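Speaker notes: Moving the Waketham seed library out of the basement
Regional libraries day, afternoon session, Thursday

Slide 1. Title
Wait for the door to close. Say who I am and that I run the seed collection at the Waketham branch. Handouts are on the side table, and the same sheet is on our web page.

Slide 2. What we lend
Seeds, mostly vegetables and some flowers. People take up to 8 packets a season. We call it lending, but we don't chase returns. If someone saves seed in the fall and brings it back, we log it and test it. Most of what goes out is beans, lettuce and tomatoes. Squash goes out too, but we don't take squash seed back unless it was hand pollinated. Expect a question on that.

Slide 3. The old setup
Card catalog drawers in the basement, next to the boiler room. It looked nice and it was free. The trouble was heat in winter and damp in summer. Onion and parsnip seed suffered first. Read out the Porner onion result: 11 seedlings from a tray of 50. That was seed in its second year.

Slide 4. What we changed
We moved upstairs to an inside wall with no window. The drawers stayed, but they now hold only the packets for the current season. Everything else is in sealed jars in the staff room refrigerator. Let the jar warm up to room temperature before you open it. Skip that and water forms on the seed.

Mention the labels. Every packet has variety, year, source and the last test date. We dropped the planting instructions from the packet and put them on one sheet. Less to print, and people can read it.

Slide 5. Cost
The whole move cost $600. Jars, drying packs, a label printer and a used refrigerator from Pullton. Staff time is not in that figure. Say so before someone asks.

Slide 6. Testing

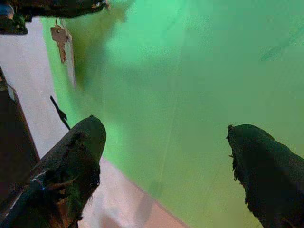 Ten seeds on a damp paper towel, rolled up, in a plastic bag with the date on it. Check at one week and again at two for slow kinds such as peppers. Seven or more sprouted, it goes in the drawer. Four to six, we mark it "sow thick." Under four, it goes to the school in Jansen for craft projects.

Slide 7. Where we are now
331 packets went out between January and March. I don't have a good number for the year before, when people signed a paper sheet and often forgot.

Slide 8. Still to fix
Returned seed comes in wet. We ask for two weeks of drying and we get two days. Next fall we'll put out paper envelopes with the drying steps printed on the flap.

Questions. If time is short, skip slide 7. Leave the web address up on the screen.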